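Sellness Supplement Notes
October 31, 2020

Magnesium forms and absorption: what the label does and does not tell you
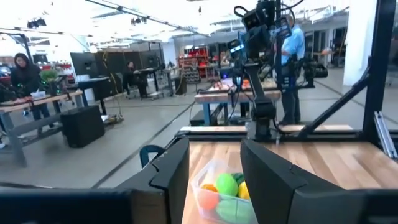 Magnesium is a cofactor in several hundred enzyme reactions, including those that produce and use ATP, the molecule cells spend as energy. It also regulates the movement of calcium and potassium across cell membranes, which affects nerve signaling, muscle contraction and heart rhythm. Most of the body's supply is held in bone and soft tissue. Less than one percent circulates in the blood, so a standard serum test can read normal while total stores are low.

Dietary sources are pumpkin seeds, almonds, black beans, spinach, whole grains and, in smaller amounts, fruit such as bananas and avocados. Refining grain removes the germ and bran, and most of the magnesium goes with them. Boiling vegetables in a large volume of water also lowers the content, as part of the mineral passes into the water. Steaming loses less.

Compound weight and elemental weight

Magnesium is never sold as a free metal in a supplement. It is bound to another molecule, and the two together make up the compound. A capsule that holds 500 mg of magnesium citrate does not supply 500 mg of magnesium. The elemental share depends on the compound:

Magnesium oxide: 60 percent by weight
Magnesium citrate: 16 percent
Magnesium glycinate: 14 percent
Magnesium chloride (hydrated): 12 percent

The exact share varies with water content and with the grade of raw material. On a US label, the figure in the Supplement Facts panel is the elemental amount. The figure on the front of the bottle may be either one. Where the two differ, use the panel.

How uptake works

Magnesium is absorbed mainly in the small intestine by two routes. The first is active transport through channels in the cell membrane. It is efficient at low intakes and reaches its limit fairly soon. The second is passive movement between cells, which rises with the concentration in the gut. As a single dose gets larger, the fraction absorbed gets smaller. A person who takes 200 mg twice a day will generally absorb more than a person who takes the same total at one time.

The compound has to dissolve before either route is available. Oxide is poorly soluble in water and depends on stomach acid. Citrate and chloride dissolve readily. Glycinate is bound to the amino acid glycine and is usually well tolerated by people who get loose stools from other forms. Whatever is not absorbed stays in the intestine and draws in water. That is the basis for the use of oxide, citrate and hydroxide as laxatives, and it is also the most common side effect at supplement doses.

Oxide should not be ruled out on solubility alone. It is cheap and compact, and a small tablet can carry a high elemental amount. For a person with low stomach acid, or one who takes acid-reducing drugs, it is a weak choice.

Timing and interactions

Magnesium can be taken at any time of day. Taking it with food slows transit and reduces stomach upset. The following spacing applies:

Tetracycline and quinolone antibiotics: magnesium binds the drug in the gut. Allow at least 4 hours after the antibiotic before taking magnesium, and ask the pharmacist how long to wait before the next dose of the drug.

Thyroid hormone: separate by 4 hours.

Bisphosphonates: follow the instructions supplied with the drug.

High-dose zinc: large amounts can reduce magnesium uptake. Ordinary multivitamin amounts are not a concern.

Certain diuretics increase loss of magnesium in urine, while potassium-sparing types reduce it. Long-term use of proton pump inhibitors has been linked to low blood levels. Readers who take any of these should have the matter reviewed by a prescriber before changing a dose.

Kidney function

Healthy kidneys clear excess magnesium without difficulty. Impaired kidneys may not, and the mineral can build up to levels that slow the heart and lower blood pressure. Anyone with reduced kidney function should take magnesium supplements only under medical supervision. Laxatives and antacids that contain magnesium are included.

Changes to our listings

We have revised the product pages for the three magnesium items we carry. Elemental magnesium per serving now appears in the first line, ahead of compound weight. The Mandar citrate powder was previously listed by scoop, and is now listed by gram, as scoop fill varies with how the powder has settled. The Naseri glycinate capsules are unchanged in formula; only the serving size on the page has been corrected to match the panel. The Bamamow chloride liquid remains in the 40-serving bottle and should be kept capped, away from heat, and used within the period printed on the carton.

The November issue will cover vitamin D and calcium, including the role magnesium plays in converting vitamin D to its active form.

This newsletter is for general information. It is not medical advice and does not replace a consultation with a physician or pharmacist.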